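Re: [laris-floor] Sorting cell at Tuvetau, what happens with the hand sorters?

Sherif Bensaid wrote:
> We are 6 people at the sorting tables and we hear the arm will
> take mixed bins from June. Can someone from Saber tell us what
> is left for us to do? Please not the brochure answer.

Dear Sherif, dear all,

I work with the cell since the spring, so I try to answer for our side. The arm takes the pieces out of the bin one by one. You fill the bins, you decide what may go in, and you clear the faults. Lifting of full crates is less, and I think your backs will notice this first.

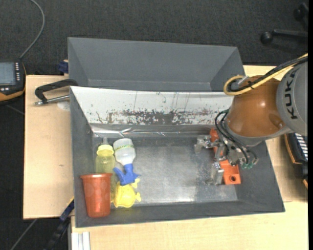 Mixed bin with the KUKA arm, pieces at the left end.

Pieces that lie close together at one end are the hard case – the fingers need space between the wall and the piece. On our line 46 stops out of 3000 picks were of this type. A person must then go in, and for this you need 30 minutes of training with the hand panel.

What I did not like: the first weeks are more lonely. Before, we talked over the table. Now one stands at the cell and the others are at packing. We asked Kimon to change places every two hours, and they agreed. I would ask for the same in Tuvetau before the start, in writing.

Regards from the second shift

Last updated: 23 Jun 2020

Recent in this list:
Break times at the packing line
Hand panel training, who is missing?
Kimon: new gloves, wrong size again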